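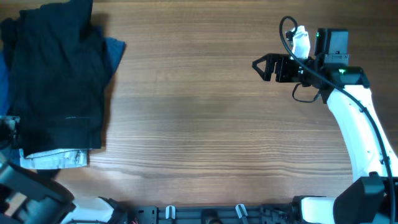
Folding surface and stacking order for mixed garments

Stimorton Clothing Exchange, Staff and Partner Forum
Category: Sorting and Presentation

c_politis
Posted in December, 9:40
Colleagues, the current guidance asks that garments be folded on a wooden table and stacked on the left, dark and light together, until the stack is transferred to the shelf. Two partner sites have asked whether denim should be kept apart. I would welcome comments before the wording is settled. My own preference is to place denim at the top of the stack with the back pocket facing up, so that the size label can be reached without disturbing the items beneath.
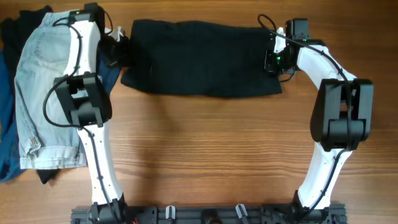

I would also ask sites to confirm that they fold each dark item flat before starting the next. Gastham reports that 22 returned items last season had set creases across the front.
Chrysanthi Politis, Stimorton

arnar_i
Posted 10:15
Thank you for raising this. Tilham does not support placing denim on top. Rolled cuffs are thick and leave a ridge in whatever touches them. We place denim at the bottom and T-shirts above. Our shelves hold about 100 folded items and we have had few complaints.

D.Bermudez
Posted 11:02
I must respectfully disagree with Tilham. With denim at the bottom, the stack leans toward the cuff end. At Arellano we alternate the direction of the cuffs, and this has been satisfactory.

On the matter of the surface, a smooth wood finish is acceptable provided it is wiped between batches.
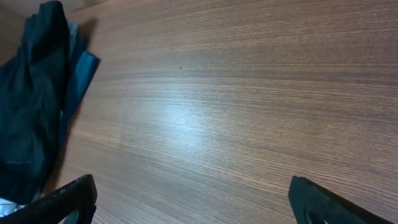
Navy and black fabric shows every crumb and thread, and a quick wipe takes less time than brushing a garment afterward. I would prefer that the guidance say "before each batch" and leave the choice of cloth to the site.

arnar_i
Posted 11:20
Agreed on wiping. I maintain my position on the cuffs.

egle_r
Posted 13:48
May I ask how sites treat shorts? The guidance covers trousers and shirts only. Our practice is to hold the waistband at one end and a leg at the other, straighten the fabric, and lay one leg over the other.

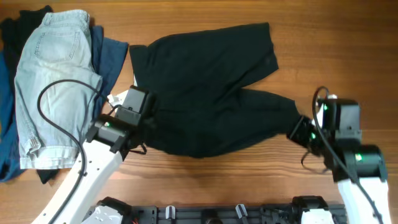
Soft black shorts tend to twist at the waist during this step, and new staff often fold them while they are still twisted. We ask them to lay the garment down and smooth it from the waistband to the hem. A stack should then contain no more than 4 pairs.

c_politis
Posted 14:30
The point about shorts is noted and a paragraph will be added. The denim question remains open. Please send any further objections by reply to this thread.

D.Bermudez
Posted 14:41
Arellano requests that the limit of 4 apply to denim only. Thin shorts can be stacked higher without difficulty.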